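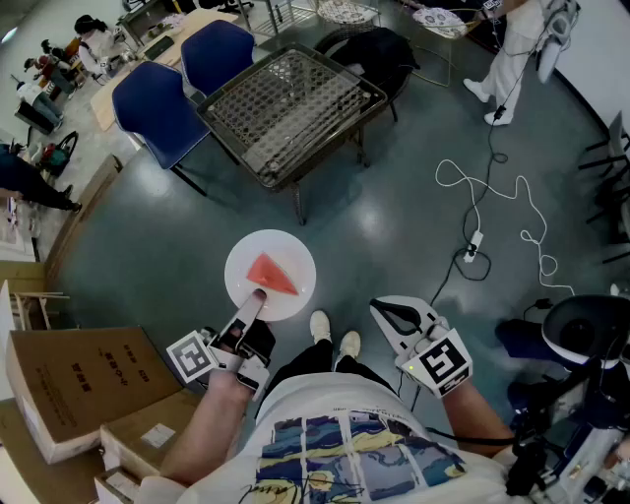

Watermelon slice on a plate, 7/17/24

Forum: Fruit and Vine Crops > Storage and harvest
Topic: Pale flesh, low sugar at full size

rbuzatu
First melons of the year from the Caltotville plot. Flesh is pinkish-red and the refractometer gives me 3 points less than last season. Same variety (Dinov), same spacing, drip line on a timer. Soil test in June was normal for potassium. Is this a watering problem or did I pick early?

claypan
Watering. Stop or cut back hard in the last week before harvest. Heavy irrigation at the end dilutes the sugar. What was your schedule?

rbuzatu
50 minutes every other day, no change up to picking.

claypan
There you go.

Stornow_Mel
I don't agree that it's that simple. On sandy ground, cutting the water with fruit on the vine gets you wilted leaves, and a wilted leaf makes no sugar. I taper, I never stop. My guess is an early pick. Did you check the tendril nearest the stem?

rbuzatu
Brown on most of them. Ground spot was cream, not yellow.

Stornow_Mel
Cream is early for Dinov. Wait for a buttery yellow. The tendril alone is unreliable on that variety and can dry a week ahead of the fruit.

claypan
Tendril has worked for me on 300 plants a year. Soil here is clay, so maybe that's the difference.

hollowheart
Where on the melon did you take the sample? Center and near-rind readings are far apart. If last year's number came from the center and this one from the edge, the comparison means nothing. Also zero the refractometer with distilled water first.

rbuzatu
Center last year. This year I squeezed whatever piece was handy. Will redo it from the center.

Stornow_Mel
Do that before you touch the timer. And they won't get sweeter on the counter, so leave the rest on the vine.

claypan
Still say cut the water. Panicker seed sheet, item 797, says the same.

Stornow_Mel
That sheet is for Panicker's own hybrid on heavy soil.

rbuzatu
Going to taper one row and leave the other alone. Radu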